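About Us

Jornel is a small automation shop in Toledo that teaches robot arms to do things most people could do at age four. We pick things up. We put them down somewhere else. We have been paid for this long enough to stop being embarrassed about it.

The company began with one arm, bought secondhand, and a manual missing its middle chapters. Ntombi Tshabalala, who founded Jornel and still signs the checks, spent the first winter learning what was in the missing chapters by getting it wrong. She kept a list of the mistakes. It has 976 entries and new hires are asked to read it before they touch anything, including the coffee machine (entry 212).

What We Do

Most of our customers make or pack things by hand and would like to do a little less of that. They send us their bottles, jars, tubs and pouches, and we work out whether a robot can handle them without denting, spilling or launching them. Sometimes the answer is no. We say so, send a short report and a modest bill, and everyone stays friends.

When the answer is yes, we set up the gripper, write the motions, and install the whole thing on the customer's floor. Our own software, Atine, handles the planning side. It decides how the arm should reach for something and, on good days, agrees with us. Oteo is the newer product, a training kit for shops that want to teach their own arms. It comes with a printed manual. All the chapters are in it.

We don't build humanoids or robots with faces. One customer asked for a voice, and we talked about it for a while, and now that machine beeps.

The Open Day

Once a year we let people in. The first open day was held on May 3, 2018, and the plan was simple: show the neighbors what we do, give them a sandwich, and send them home impressed. We ordered sandwiches for 30. They were gone before the first demonstration started, which told us something about why people had come.

The demonstration itself was a bottle pick. The arm reached for a bottle, closed on it, lifted it, and set it back where it came from. We had rehearsed this all week. A boy near the front watched two full rounds and asked when it was going to do something. We have since hired better showmen, by which we mean we now let the boy's question open the talk.

The format has settled down over the years. Visitors come through in small groups. An engineer runs the arm at a slow speed, explains what the gripper is trying to do, and then lets somebody from the group move the bottle to a worse position. People are very good at finding worse positions. A retired machinist once found one that cost us the rest of the afternoon, and his suggestion for fixing it is now part of Atine. He got a mug.

We log every attempt made in front of visitors, the misses too. The running total stands at 2,831, and the page is pinned up by the sign-in sheet where anyone can check our arithmetic.
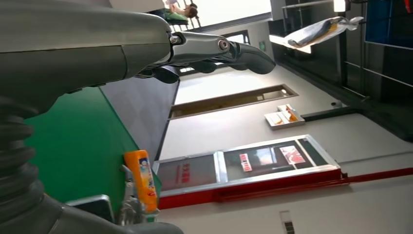

The gripper arm over the green work surface, with an orange bottle set out beside it.

Coming to See Us

The open day is in May. Groups from schools and trade programs can also ask for a visit at other times of year, and we say yes more often than our schedule would like. Wear closed shoes. Long hair gets tied back, and lanyards come off at the door. The arm does slow, repeated work, so if you are hoping for flips, there is a circus that comes through in summer and we recommend it.

Bring an object if you want to. It should be something that fits in one hand and that you wouldn't mind seeing dropped. In the past we have been handed a lemon, a stapler, a bag of marbles and a wedding cake topper. The lemon went well.

Working Here

We hire slowly and in small numbers – usually when somebody has started eating lunch at their keyboard. A degree is fine. So is a long history of taking appliances apart, as long as most of them went back together. If that sounds like you, write to us and tell us about something you broke. Ntombi reads those herself, and the good ones go on the list.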